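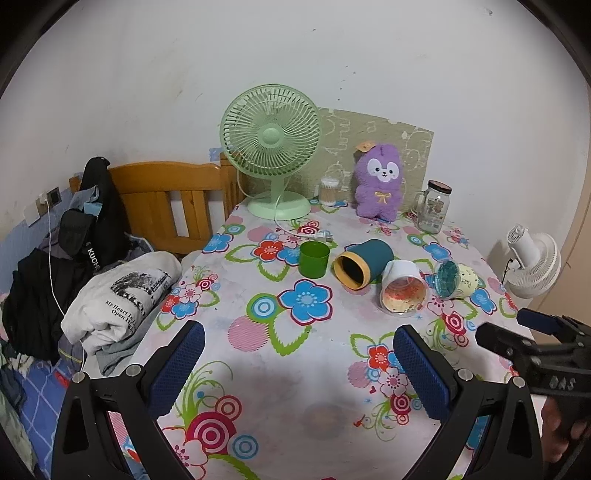

*Mint-green fan and purple plush toy, back of the table.*

# Re-covering the drive roller on a small belt sander

I've been meaning to write this up ever since Dinesh Katiyar asked me how I did the Caris machine, and then Geeta Goel asked the very same thing a fortnight later, so here we are at last. It applies to any small bench or floor-standing belt sander with a rubber-covered drive roller – mine is the older Caris with the side cover held on by four bolts, but the Rorport is near enough the same inside.

You'll know the rubber is going when the belt slips under a light load, or when it wanders to one side however much you fiddle with the tracking knob. Do try a new belt first, though! I once had the whole machine in bits before I found that the belt had stretched.

## What you'll want to hand

- a rubber sleeve to suit your roller (mine is 45 mm across, bare)
- contact adhesive and a cheap brush
- a sharp knife and a wire brush
- coarse abrasive paper
- a circlip tool
- rags, gloves and a bit of patience

## Getting the roller out

Unplug the machine from the wall. Release the belt tension, slide the belt off and put it somewhere it won't get creased. Take off the side cover, and mark which way round the roller sits with a dab of paint on the motor end. I skipped the paint the first time and spent a whole evening regretting it.

Ease off the circlip, slacken the motor mount and draw the roller straight off its shaft. If it's stubborn, a little penetrating oil left overnight does more good than a hammer.

## Stripping and gluing

Slit the old rubber from end to end and peel it back. It may come away in one lovely piece, or it may come away in crumbs, in which case put the radio on and get comfortable with the wire brush. Go on until you have clean metal all over, roughen it with the abrasive paper, and wipe it down.

Brush a thin coat of adhesive on the metal and another inside the sleeve, and leave both for as long as the tin tells you.
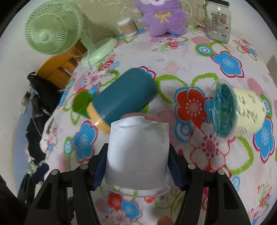

*The paper-wrapped cup, with the teal bottle and yellow mug behind.*

Now push the sleeve on in one steady go, twisting very slightly as you work along. It will grab quickly, so start square. Trim the ends flush with the knife and stand the roller upright for 28 hours before it does any work. Nisha Solanki reckons that's far too cautious, and she may well be right, but I've never had one lift.

## Putting it back

Refit the roller with the paint mark towards the motor, then the circlip and the side cover, and nip up the motor mount. Fit the belt, tension it and turn it over by hand for a few laps, centring it with the tracking knob as you go. Only then plug in and let it run with nothing on it for 8 minutes, keeping your fingers well clear. A slight drift at first is quite usual, and a quarter turn on the knob normally sorts it out.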